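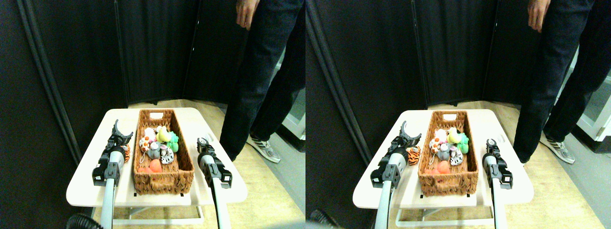 Former Football Players Needed for Head Impact Study

Posted Oct 22, 2023

Holow is looking for former football players to take part in a study on long-term health after repeated head impacts. The study covers people who played in high school, in college, or as professionals. You do not need to have had a diagnosed concussion.

Who can take part

You must be 35 or older and have played at least 2 full seasons of organized tackle football. All positions are welcome, including kickers and punters. We are short on offensive linemen and on players who stopped after high school.

You cannot take part if you have a pacemaker or other implant that rules out an MRI, or if you are now enrolled in a drug trial.

What you will do

There is one visit to our Vamton office, lasting most of a day. It includes an MRI, a balance test, a hearing check, and a set of memory and reaction tasks on a computer. Lunch is provided. After the visit you will fill out a short online survey once a month for 13 months. The survey asks about sleep, headaches, mood, and daily activities. 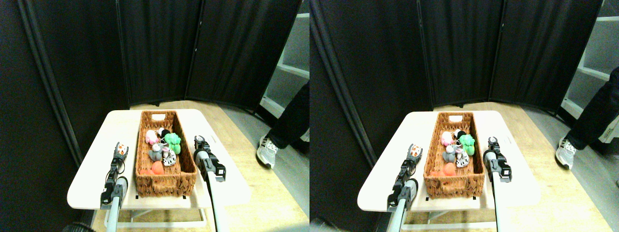

You may bring a spouse, relative, or friend to the visit. We would like to ask that person a few questions too, but this is optional.

Pay

You will be paid $300 for the visit, by check or prepaid card. Parking is free. If you live more than an hour's drive away, we can book a hotel room for the night before.

Privacy

Your results are stored under a number and not under your name. We do not share them with teams, leagues, insurers, or lawyers. Taking part does not affect any claim or lawsuit you may be involved in, and we cannot give opinions for use in court.

How to sign up

Fill out the screening form on the Holow website or call the study office on weekdays. Have your playing years and positions ready. Visits are being scheduled now and will run through July.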